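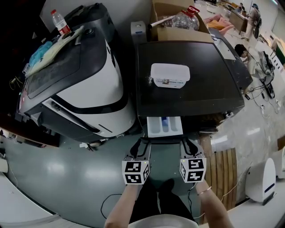

3 December 2019

Goalkeeper reaction rig, second full evening with the junior keepers. Writing this up before I forget which trials were which, so forgive the mess.

Good news first: the Reltotow ball feeder finally throws the same shot twice! Subbarao Sastry swapped the worn feed wheel last week (the old one had a flat spot you could feel with your thumb) and the scatter at the goal line went from "somewhere near the left post" down to a patch I could cover with my stick bag. We left it on the low setting all night. I want a baseline before we start scaring people.

Setup was the usual. Half a pitch, penalty stroke spot, feeder on the cart, timing gate on the line. The Vondex gate needs a long warm-up or it drifts, and I forgot again, so throw out everything from the first keeper. I've marked those rows in the spreadsheet with a D. Please don't average them in like I did in July.

We got 70 usable strokes after that. I'd hoped for more, but the kids were tired from the weekend tournament and I called it when the kicking got sloppy.

Things I noticed, in no order:

- Glove side is faster for everyone except the lefty, and her stick side is *really* quick. I'd love to know if that's training or just her.
- Keepers who rock forward before the feeder fires look great on video and then get beaten low. The ones who stand still and look half asleep stop more of them. (Sastry says he's been telling me this for years. Fine.)
- The new leg guards from Fenudano rebound way harder than the old foam ones. Two balls came back past the feeder and I had to go digging for them in the hedge. We need to write down which pads each keeper wore, and right now there's no column for it.
- The feeder makes a little click before it fires and the older kids have figured it out. One of them was moving on the click! So her times are garbage, sorry. Ear plugs? A radio playing? I'd go with the radio, they'll complain less.

Sampling on the gate is set to 500 and I think we should go up to 2000 for the strokes only. The file gets huge, I know, but at 500 the first foot movement is smeared over so few points that I was basically guessing where it began. Sastry wants to try it on one keeper first and see if the laptop chokes. OK by me.

I went back to the Lukoševičius drill sheet for the footwork part and we're not following it very closely. He has them reset to the center mark between every shot and ours wander. Some of them were a good stride off by the end. Put tape down next time, the bright orange kind, the white disappears on the turf under the lights.

Battery on the feeder was at around 50 percent when I packed up, and it's on the charger now. Cart brake still sticks, kick it.

To do: tape, radio, pad column, spare balls (we're down to the dented ones), ask the club if we can have the far goal instead so I'm not standing in the sprinkler puddle all night.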